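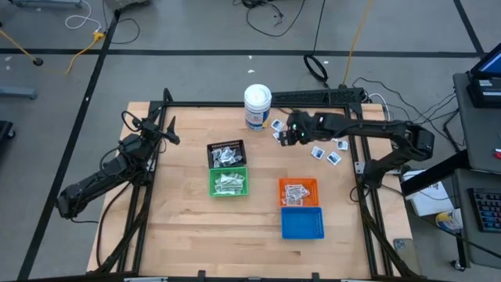
2 min read

11 October 2026

I finally replaced the Asham dock that had been sitting under my TV since February. It was meant to give my handheld three USB ports, wired network and video out over one cable. On most days it did two of those.

The network port was the part I bought it for. Downloads over Wi-Fi in my apartment are slow after dinner, and I had a long game queued up that I wanted to start the same night. With the Asham plugged in, the connection dropped every time the handheld went to sleep, and the download would start over from wherever it felt like. I tried a different cable, then a different power brick. I turned off sleep completely, and that helped, but then the fan ran all night.

Sølve Nordin left a comment on my last post saying to check the firmware. I hadn't known a dock could have firmware. The updater only runs on a desktop, so I dug out my old laptop and did it there. It went from version 2 to version 3 and took 11 minutes. After that the network stayed up through sleep, but the picture would go black for a second whenever a controller was charging. I lived with that for a while and then got tired of it.

The new one is a Dustura. It's bigger than I wanted and the power light is too bright, so I put a bit of tape over it. It has one less USB port than the Asham. I use one for the controller receiver and one for charging, so that's fine for me, but if you keep an external drive connected you'll want to look at something else.

So far it has been steady. I left a download going overnight with the handheld asleep and it was finished in the morning. Video comes up on the first try – the old one usually needed me to unplug it and plug it back in. I haven't tested it with a high refresh monitor because I don't own one.

One complaint. The cable is attached to the body and it's short, so the dock has to sit in front of the TV stand where everyone can see it. A socket would have let me use my own cable. I don't know why they still build them this way.

The Asham is going in the drawer with the other ones. If anybody local wants it for a desk setup with no controllers, leave a comment and you can have it.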